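4.2 A demonstração de Saturday e o que dela se pode inferir

A visita à Enditz ocupou uma tarde de sábado e seguiu o guião habitual destes dias abertos: apresentação, demonstração, perguntas. Dos 30 lugares anunciados, os autores ocuparam 2. A tarefa escolhida, manipular componentes no interior de um computador de secretária, é apresentada pela empresa como prova de que a desmontagem para reciclagem está ao alcance da automação. Temos reservas.

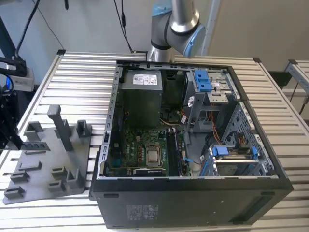 Figura 4. Posto de demonstração: torre aberta, deitada sobre a mesa ranhurada, com a placa de fixação à esquerda.

A primeira reserva diz respeito às condições de partida. O painel lateral já tinha sido retirado e o processador estava exposto, sem dissipador. Quem conhece o trabalho de uma linha de triagem sabe que boa parte do tempo se gasta antes deste ponto - parafusos moídos, pó, cabos presos por abraçadeiras. Annatjie Modise, que conduziu a sessão, admitiu que essas etapas ficam fora do projeto Trarnell. 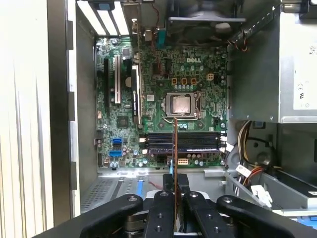

A segunda reserva é de método. Um componente fino seguro entre dois dedos mostra que a preensão é possível, mas nada diz sobre a taxa de repetição. Pedimos os registos de ensaios anteriores e foi-nos prometido um resumo. Kastriot Begović perguntou ainda como se mede a força aplicada junto às ranhuras de memória; a resposta foi vaga.
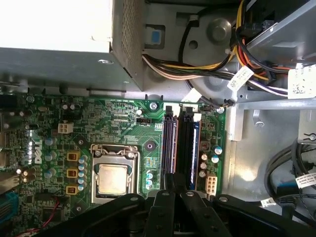

Última modificação desta página: março

Fica também por esclarecer o papel da variabilidade. As placas-mãe diferem na posição das ranhuras, e os feixes de cabos nunca assentam da mesma maneira. Chantelle Baloyi defendeu que a câmara no punho compensa essas diferenças. Pode ser que sim, mas um único modelo de caixa não permite avaliá-lo.

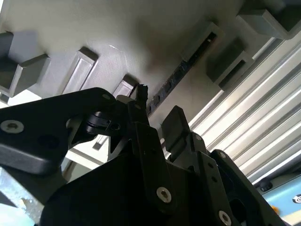
Quanto aos suportes da placa de fixação, Aba Mensah observou que cada novo formato de peça poderá exigir um desenho próprio, custo que o folheto da Enditz omite. Consideramos, por isso, a demonstração ilustrativa e excluímo-la da comparação apresentada na secção 7.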